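Taller de juegos de mesa y probabilidad
Apuntes de la sesión 2: cubiletes, cuenco y dados
Material de clase, curso de Cakeck en Praltatcombe

Antes de nada: estos apuntes los escribo tal como hablo, así que perdonadme los paréntesis (son muchos, ya lo sé). En la primera sesión nos quedamos en el dado suelto, el que se tira con la mano y acaba debajo del radiador. Hoy toca el cubilete, que es un objeto al que le tengo un cariño enorme y que casi siempre se explica mal, o no se explica.

1. Qué necesitamos en la mesa

Poca cosa. Una mesa lisa y de color claro, a ser posible, para que los dados se lean bien desde cualquier silla. Un cuenco ancho de plástico. Cubiletes opacos o casi opacos, de colores distintos si vamos a jugar por equipos. Y dados blancos de seis caras, pequeños, de los que cuestan nada y menos. Los de pips de colores también valen, siempre que el contraste sea bueno; los dados transparentes con pips blancos son preciosos y no hay quien los lea con luz de techo.

Yo uso un cuenco verde lima que se ve desde la última fila. El color me da igual, lo que me importa es el borde: grueso y redondeado. Con un borde fino el cubilete golpea y suena a cocina, y al cabo de una hora de clase eso cansa muchísimo. 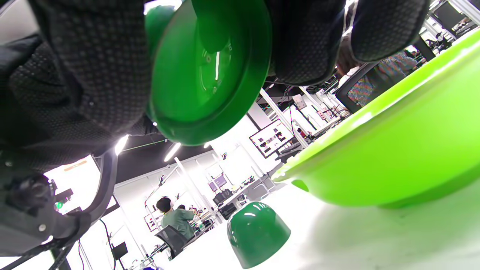

Figura 1. Cuenco verde lima y, delante, una pieza verde oscuro puesta boca abajo sobre la mesa.

Fijaos en la costumbre de dejar las cosas boca abajo cuando no se usan. Parece una manía mía y lo es en parte, pero un cubilete boca arriba en mitad de la mesa acaba lleno de capuchones de boli, migas y algún dado que luego buscamos todos. Boca abajo y a la vista, por favor.

2. El cuenco como zona de tirada

En casi todos los juegos que veremos este trimestre la tirada vale únicamente si el dado se queda dentro del cuenco. Si salta fuera, se repite entera (entera, no solo el dado fugado, que ya os conozco). Si queda apoyado contra la pared del cuenco, inclinado, lo llamamos "dado cojo" y también se repite. Apuntad la regla en la primera hoja de la libreta, que luego vienen las discusiones.

¿Y por qué un cuenco en vez de una bandeja plana? Pues mirad, con bandeja se puede trabajar igual de bien. El cuenco tiene la gracia de que el dado rebota contra la pared curva y da alguna vuelta más, y además se recoge todo de un solo gesto. La pega es que los dados tienden a irse hacia el borde y se amontonan, y entonces hay que leerlos de pie, asomándose.

3. El reparto de cubiletes

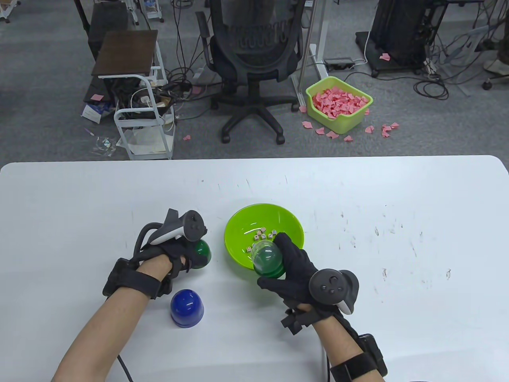 Lectura: 10 minutos

Vamos con la parte que más os va a tocar practicar. El esquema de base es este: cuenco delante, dados en el suelo del cuenco y cubiletes boca abajo, entre vosotros y el cuenco. En mi mesa hay verdes y hay azul, y a mí me gusta que el azul se quede quieto como testigo mientras los verdes trabajan. Lo del testigo es un recurso didáctico mío: es el cubilete que no se toca hasta que todo el grupo está de acuerdo en el resultado anterior. Cuando alguien lo levanta, empieza la ronda. Mano de santo con grupos ruidosos, ¡de verdad!

Los pasos, para quien se los quiera copiar:

Colocad el cuenco en el centro, al alcance de los dos jugadores.
Dejad los dados dentro, repartidos como caigan.
Cada jugador coge un cubilete por el cuerpo, nunca metiendo los dedos por la boca.
Se recogen los dados, se agita y se vuelca dentro del cuenco.
El cubilete se queda puesto encima hasta que el contrario dice "vale".
Se levanta recto hacia arriba, sin arrastrar.

El último paso es donde falla todo el mundo la primera vez. Si arrastráis el cubilete al levantarlo, el borde empuja un dado, el dado cambia de cara y ya tenemos lío. Recto hacia arriba, despacito. Practicadlo en casa con un vaso y unas alubias y veréis enseguida si las mueve o no.

4. El agarre y la forma del recipiente

Hay cubiletes de cuero, de madera, de cartón forrado y de plástico. Para clase recomiendo el plástico brillante de toda la vida, que se limpia con un trapo. Tiene un inconveniente: con las manos sudadas resbala. Por eso me gustan los que llevan una banda o un escalón en la parte baja, un sitio donde el dedo encuentra algo y se para.

Yo sujeto siempre por los dos lados, a media altura, dejando libre el borde que va a tocar la mesa. Si lo cogéis demasiado abajo, los dedos chocan con el tablero antes que el recipiente y el golpe se queda en nada. Demasiado arriba y se os va de lado, que es peor.
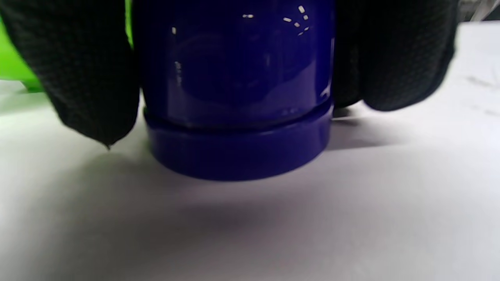
Una lectora de la edición anterior de estos apuntes escribió que a ella le resultaba mucho más cómodo agarrar desde arriba, con la palma sobre el fondo, y que en su casa llevaban años jugando así al mentiroso sin que se les escapara un dado. Añadía que lo de sujetar por los lados le parecía de examen de conducir.

Tiene bastante razón, la verdad, y lo he incorporado. Con la palma arriba se controla bien el golpe seco contra la mesa, que es el gesto del mentiroso. Para volcar dentro de un cuenco sigo prefiriendo los lados, porque la muñeca gira con más libertad. Probad las dos maneras y quedaos con la que os dé menos guerra. En la práctica de octubre no voy a puntuar el agarre, puntúo que los dados no se muevan al destapar.

5. Y ahora, un poquito de cuentas

Lo prometido es deuda. Tiramos 2 dados y anotamos la suma. Hay treinta y seis combinaciones y el siete sale de seis maneras, así que esperamos un siete en una sexta parte de las tiradas. Con 30 tiradas deberían salir cinco. ¿Salen cinco? Unas veces sí y otras salen tres, u ocho, y alguien levanta la mano para decir que el cuenco está trucado.

El cuenco no está trucado (que yo sepa). Con tan pocas tiradas la variación es grande y hay que acostumbrarse a verla. Por eso juntamos los resultados de todos los grupos en la hoja común hasta llegar a 2,000 tiradas, y ahí la proporción de sietes suele acercarse ya bastante a la teórica. Apuntad cada tirada en el momento, sin redondear de memoria y sin saltaros las feas.

Otra cosa que quiero que miréis: la independencia. Los dados no se acuerdan de lo que ha salido antes. El cubilete tampoco. Si lleváis cuatro tiradas sin un seis, la quinta tiene exactamente la misma probabilidad que la primera, por mucho que sopléis dentro.

6. Destapar y leer

Destapar tiene su ritmo. Levantáis, apartáis la mano hacia un lado para no tapar la vista a nadie y esperáis a que el otro lea en voz alta. Leer lo hace el contrario, siempre. Mientras no haya leído, no se toca ni un dado, aunque estén pegados unos a otros y dé rabia.
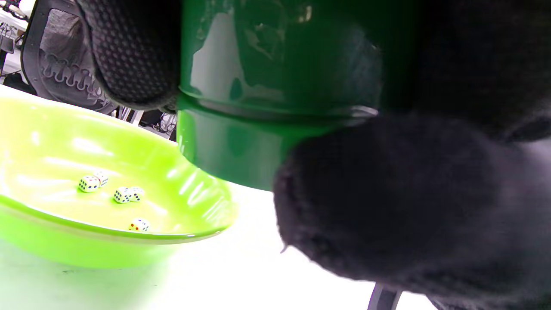 Figura 4. Cubilete verde por encima del cuenco, con cinco dados blancos en el fondo.

Cuando quedan dos dados juntos, leed primero el suelto y luego la pareja, de izquierda a derecha. Es una convención como otra cualquiera, pero si todos leemos en el mismo orden las hojas se pueden comparar después. El dado que esté más cerca del borde suele ser el que se olvida, así que ojo con ese.

7. Para la próxima sesión

Traed la hoja de tiradas rellena, aunque sea a lápiz. Quien tenga cubilete propio que lo traiga también, que quiero comparar el sonido de unos y otros. Veremos dos juegos nuevos, el Mughal y el Luteck. Del segundo leed solo la página de preparación, la de puntuación la hacemos juntos porque tiene una tabla bastante enrevesada.

Los dados se devuelven a la bolsa al acabar la clase, y los cubiletes, ya sabéis, boca abajo.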